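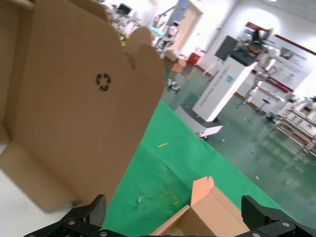 Packing forum > Cartons and void fill > Box in box: how much clearance?

gumtape_80
Posted 2024-07-07
I'm repacking ceramic parts for the Brusomia order. Small corrugated inner, larger plain outer. Clearance is 11 mm a side, which is too tight for loose fill and too slack for nothing. Do I go up an outer size or line the walls with sheet?

flutewise
What flute is the outer? If it's B, go up a size. With C you might get away with a folded pad on each face.

gumtape_80
C flute on the outer. The inner came from Stadivum and I haven't measured it.

mullen_test
Don't go up a size. Every bigger outer I've tried for small inners ended up half full of paper, and the paper settles. Cut two U-shaped liners from scrap sheet, cross them, and drop the inner into the middle. Grain vertical on both.

flutewise
Crossed liners are fine for books. For ceramic you want something that compresses, and board on board won't until it crushes. After that it's finished.

mullen_test
It crushes once, in the accident it was put there for. I sent 364 cartons to Mbeki that way and had two claims, both for water.

kraftside
What's the weight? No point arguing about liners without it.

gumtape_80
Roughly 2 kg packed. Sorry, should have put that in the first post.

kraftside
Then either will hold. I'd be more worried about the top. If the outer flaps don't meet flat because they're catching on the inner, you get a hump under the tape, and the next carton in the stack sits on it. Dry fit with no tape first. Fold the minor flaps, then the majors, and check the seam with a straight edge.

flutewise
Agree on the dry fit. Also crease the flaps back past 90 degrees before loading -- new board springs up and drags the tape.

mullen_test
Past 90 once only. Work the score back and forth and you'll crack the outer liner, especially with recycled board.

gumtape_80
Cracked one that way in March. Does the recycled mark tell me anything about the grade?

kraftside
No. The arrows on their own aren't a strength rating. Look for a maker's certificate on the bottom, or ask the supplier for the edge crush figure. Clisano sent me theirs by email when I asked.

gumtape_80
Ta. Will try crossed liners on one and foam sheet on another, same drop height, and post the results.

flutewise
Drop them on a corner as well as the base.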